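Plivari two-finger gripper kit: three weeks on a kitchen counter

I'll say up front that I don't like kits that call themselves "home ready." I've built two arms from scratch with Nazma Paul, one of them good, and both times the gripper was the part that ate our evenings. So when Plivari started selling a bolt-on gripper with a matching head unit for small arms, I expected a toy with a nice box. I paid for this one myself: $138 plus shipping, out of a budget of $200.

The pitch is simple. You supply the arm, they supply the hand and the head, and you're supposed to be picking up groceries by dinner. The product page shows it lifting an egg. I have not lifted an egg. I have lifted a lot of snack bags.

Assembly

The printed instructions are a single folded sheet, and the drawing of the mounting plate is upside down compared to the part in the bag. Sunil Matubbar, who shares my workshop bench and bought the same kit, lost an hour to this and drilled a hole he didn't need. If you get one, ignore the drawing and match the notch on the plate to the notch on the wrist. After that it goes together with a hex key and some patience. Starting at 9 on a Tuesday morning I had it moving by lunch, so I'll give them dinner.

The screws are soft. I stripped one on the first tightening and replaced the whole set from my own drawer. At this price I shouldn't have to.

Cable routing is the weak spot. The cable leaves the side of the head and has to find its own way down the back of the arm. No clips are included, and the tie points on the web page aren't on the part I received. I used hook-and-loop straps. Menaka Ekanayake printed some clips for hers and they look much better than my straps, but that's her work and not Plivari's, and it doesn't go in the score.

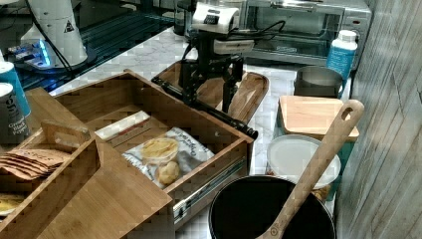
Drawers are where I spent most of my time, because a drawer is a fair test. Things lie at odd angles, the sides get in the way, and there isn't much room to come in from above. Boxes with square edges were fine from the first day. Stiff, flat things standing on edge were fine if I slowed the arm down. Bags were hit and miss. The fingers close evenly, but the pads are slick, and a half-full bag slides out about as often as it comes up. A strip of rubber shelf liner on each finger fixed most of that. I'd like to know why it doesn't ship with something similar.

Black fingers are also a poor choice near anything dark. My detection script kept losing the tips over the stove side of the counter and I ended up putting light tape on them. Yara Farah says her Fedia gripper has the same problem, so maybe it's the whole industry.

Software

Skip the bundled app. It wants an account, it forgot my arm's limits twice, and the "kitchen mode" is the normal mode with the speed turned down. The plain serial commands work and are documented well enough, on a page you have to search for. Kavinda Weerakoon's wrapper for the older Sitompul hand needed only small changes, and I've used that since the first weekend with no trouble.

Support answered my question about the tie points in two days, politely, and didn't answer it.

Compared with what?

The Zavport hand is the obvious rival. It costs more and has better pads. It's also heavier, and my arm sags with it at full reach, so I sent it back. If you have a bigger arm, look at that one first. If you enjoy building grippers, build one. You'll learn more, though I doubt you'll spend less once you count the failed parts.

I'm keeping mine, mostly for the weight and the serial commands. Three out of five, and I'd take it to three and a half if they put decent screws in the bag.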